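Regripping cell 2, and a comment I should have listened to

17 September 2020

I promised in June that I would write how we take care of our two-arm cell at Flerivach, and then I did not write it for the whole summer. So I will try now, while I still have the maintenance notebook open next to me. English is not my first language, please be patient with my articles.

The cell has two arms on opposite sides of a wooden table. Its work is sorting small household goods: jars, bottles, little tubs, a towel. The control software is Trandivo, the fingers are from Camargo. I look after the mechanical part, and some of the cables when the electrical colleague is busy.

The counter on the left gripper passed 4000 hours, and I decided to do the full check on both arms and not only on this one. When you service one side only, the other side begins to look guilty for every dropped jar, and you lose a day.

I always begin with the cables. The loops near the grippers must be long enough for the wrist to turn completely, but if they are too long they touch the objects. I move the arm slowly by the teach mode to each end of its travel and I watch the loop, not the fingers. On the left arm I found a place where the jacket was polished and shiny from rubbing. It was not open, so I turned the loop a little and fixed it again with a soft tie. Hard plastic ties I do not use any more on moving cables.

Then the fingers. I remove them, clean the pads with alcohol, and look at the edge against a lamp. One pad had a small step worn in it, which explains very well why it was losing smooth lids and never ribbed ones. Each finger is held with 2 screws, and they should be tightened a bit at a time, one and then the other, otherwise the finger sits crooked and you will not see it by eye. I learned this in my first year here, with much embarrassment.

After the fingers go back, the arms need new zero positions. The Tridon manual gives a procedure of 17 steps. It is good, but it supposes an empty table, and I prefer to check the result with the real goods on it, because a position which is fine over bare wood can be too low over a tall jar.

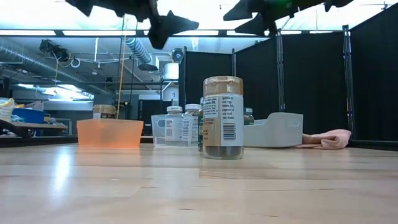
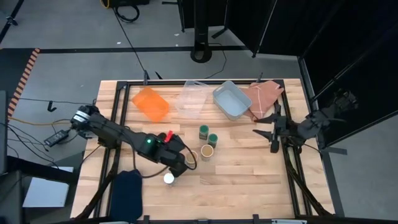 The arms and the goods on the table, with the clear bin and the pink cloth.

For the check I use things of different height and surface. A spice jar with a ribbed cap is easy to grip and punishes you when the height is wrong. Small round tubs are the opposite, they are low, so the fingers come very near to the wood. Cloth I leave for the last, as it tells me if the tips close together evenly.

I published a shorter version of these notes on our internal page first, and under it a reply came from Oskar: you are setting the zero with cold arms. Run them empty for a while, then do the zero, and write down the temperature of the room too. I had the same drift for months and I was changing pads which had nothing wrong.

I was a little offended, then I looked in the notebook. All my zero settings were done in the morning, directly after switching on. So I warmed up both arms with a slow program and repeated the procedure. The left one moved its zero by a very small amount, the right one by more than I like. I wrote both values on the inside of the cabinet door, where the next person will find them.

The pads I changed were part number 127 in our store, and the box is now almost finished, so I ordered more. Still open is the cable at the base of the right arm. It bends too sharply for my taste when the arm reaches far, and I want to try a bracket there before the next service.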